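Home Collections Data Guides Contact
Search the archive Enter keyword or shelfmark Go

Goodall Balcony Addresses: data card

Summary

The Goodall Balcony Addresses is a set of 576 transcripts of speeches given in public at the town halls of Boltov and Drunow. Most were delivered from the balcony or the front steps on anniversaries, at the opening of a council term, or after an election result had been declared. The transcripts are held by the Nastotari Archive and are released for research and teaching. The spoken text is given in full wherever the source allowed it.

Files

addresses.csv holds one row for each speech.
transcripts/ holds the speeches as plain text, one file to a speech, named by shelfmark.
captions.csv holds the press captions printed with photographs of the speakers. The photographs themselves are not part of the release.
notes.txt lists known faults and the shelfmarks they affect.

Text is encoded as UTF-8. Fields are separated by commas and enclosed in double quotation marks where needed.

Fields in addresses.csv

shelfmark: the archive's own reference, unique to the speech
town: Boltov or Drunow
place: balcony, steps, square or indoors
office: the office held by the speaker on the day
occasion: anniversary, term opening, result, funeral or other
source: printed, typescript, tape or shorthand
complete: yes, no or unclear

The field "office" records the post held when the speech was given, even where the speaker is better known for a later one. Acting mayors are entered as mayors, with a remark in notes.txt.

Sources and transcription

Printed speeches were taken from council minutes and from the two towns' newspapers. Where the minutes and a newspaper disagree, the minutes have been followed and the newspaper reading is given in notes.txt. Tapes were transcribed by archive staff, and each transcript was checked against the tape by a second member of staff. Shorthand sources were read only where a key to the writer's system survived.

Applause, interruptions and heckling are marked in square brackets. Newspapers supportive of the council tended to print applause and leave out interruptions, so the brackets are not a fair measure of how a speech was received. Spelling follows the source. Place names have been left as spoken, including older forms of Drunow.

Captions

Captions are copied word for word, with the agency credit removed to a separate column. A caption may name the wrong anniversary or give a speaker an office that he or she had already left. Such errors have not been corrected, and the caption should not be used to establish the facts of an event.

Coverage and limits

The holdings for Boltov are fuller than those for Drunow, where the council did not keep typescripts as a matter of routine. Speeches by opposition members are few. They seldom had the use of the balcony, and those who spoke in the square were reported briefly, if at all. Users comparing the two towns should restrict themselves to printed sources, for which the coverage is more even.

Funeral addresses are included only where the speaker held public office. At the request of the families concerned, 4 of these are listed in addresses.csv without a transcript.

Conditions of use

The transcripts may be copied and quoted for research, teaching and journalism, provided that the Nastotari Archive and the shelfmark are cited. Republishing the whole set requires written permission. Rights in the captions remain with the newspapers and agencies that first issued them.

Versions

The current release is version 2. It adds the captions file and replaces the Boltov tape transcripts, which had been issued with the heckling left out. Shelfmarks are unchanged, and work citing the earlier release does not need to be altered.

Corrections

Corrections should be sent to the data desk at the Nastotari Archive, quoting the shelfmark and the line in question. 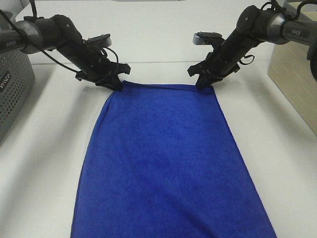
Accepted corrections are entered in notes.txt and carried into the transcripts at the next release.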